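Brelard 3-Quart Stand Mixer: Six Months of Cookies, Rolls and Pie Dough

I bought the small Brelard because my old hand mixer gave out in the middle of a double batch of gingersnaps. I bake most weekends and a lot more than that in December, so the motor had a hard life. I wanted something that could cream cold butter and would still fit under my upper cabinets. The Brelard does both, with a few complaints that I will get to.

The bowl holds 3 quarts. That is small for a stand mixer, and if you bake for a crowd you should know it going in. A single recipe of chocolate chip cookies with two and a quarter cups of flour fits fine. A double does not. I tried it once and had flour on the counter, the toaster and the floor. For a bake sale in July I needed 80 snickerdoodles and had to mix the dough in separate rounds, washing the bowl once in between when the cinnamon started building up on the sides.

Creaming is where it does best. Butter straight from the fridge, cut into cubes, goes pale and fluffy on speed four without the head bouncing. The flat beater sits close to the bottom of the bowl, so there is no ring of unmixed sugar left underneath. I still stop and scrape the sides, but only once per batch.

Egg whites are good too. The whisk reaches down far enough to catch two whites, which my sister's bigger Dinum can't manage. Hers just spins above them. Whipped cream takes a couple of minutes and you have to watch it toward the end, because the jump from speed five to speed six is a large one.

Bread dough is only fair. It will knead a soft dinner roll dough for eight minutes and come out smooth. Anything stiffer makes the motor housing warm and the whole machine starts to walk toward the edge of the counter. I did one batch of bagels and finished them by hand. If bread is your main thing, get the Cillberg, which is heavier and has a bigger motor. It also costs a lot more and you will not want to lift it in and out of a cabinet.

The Brelard I can lift with one arm. The cord is short, though — I have to use the outlet next to the stove, and that means clearing off that side before I start.

Noise is average. On low you can talk over it. On high you can't, and the dog leaves.

Cleanup is simple. The bowl and the beater go in the dishwasher. The whisk is hand wash only, and the wires are close together at the top where meringue likes to stick, so soak it right away. There is a seam around the tilt button that collects flour. I use a dry pastry brush on it and finish with a damp cloth.

The instruction booklet has a few recipes in the back. The sugar cookie is decent but needs more salt. The pie dough is the Manríquez style with vinegar and an egg, and it came together well on low speed as long as I stopped before it looked done.

I paid 50 dollars less than the list price by waiting for a Saturday sale at the kitchen store. The store's site had 1,036 ratings when I ordered, and the most common gripe was the splash guard. I agree with that one. It rattles, and the pouring spout is too narrow for a measuring cup of flour. Mine has been in a drawer since the first week.

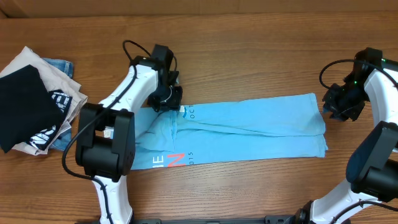
I would buy it again for cookies, cakes and frosting. For a household of two or three it's the right size, and the price on sale is fair. Skip it if you make bread every week or if you always double your recipes. Extra bowls are sold separately, and I plan to order a second one before the holidays.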